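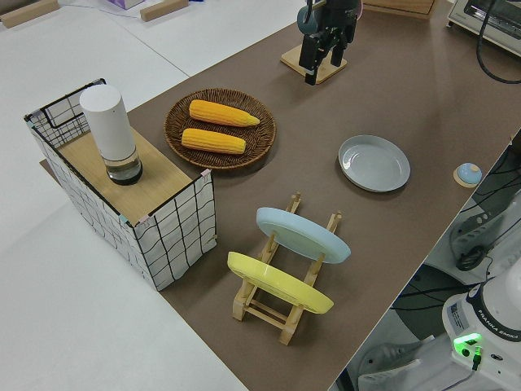
Side camera view, kitchen layout, two-finger gripper on the Franka arm.

From: Máté Kozma
Date: 1/7/19
Subject: Re: Grarnach vs. Cikeo fingers, slipping on plates

Šťastný wrote:
> We see the plate rotate in the fingers on about one lift
> in five with the Cikeo pads. Same force setting as you.
> Is your rack loaded the same way, and are you closing on
> the rim or further in? Also, which controller build?

Two plates in the wooden rack, both leaning, pale blue in the rear slot and yellow in the front. I close on the rim, fingers pointing straight down, with the approach axis tilted to match the lean of the plate. With a vertical approach I get the same rotation you describe, on both sets of pads.

Controller is the Zadex build from November with the default filter. I tried the newer one and went back. It reports contact earlier, but the width reading jitters while the fingers are closing and my grasp check trips on it.

Totals so far are 1,759 logged grasps out of a planned 3,000. The first 700 were on Grarnach pads and the rest on Cikeo. I would not compare the two blocks directly yet, as the corn was only added to the wicker tray after the pad change. Cikeo does better on the corn cobs. On plate rims I can't separate them.

Two things to check on your side:

The finger width offset after a pad swap. Cikeo pads are thicker and the homing routine does not pick that up.

Camera placement. From the side view the rear plate sits behind the front one, so I take the rim pose from the wrist camera and use the side view only for labeling failures.

Can you send one log with the rotation in it, raw, before filtering?

Máté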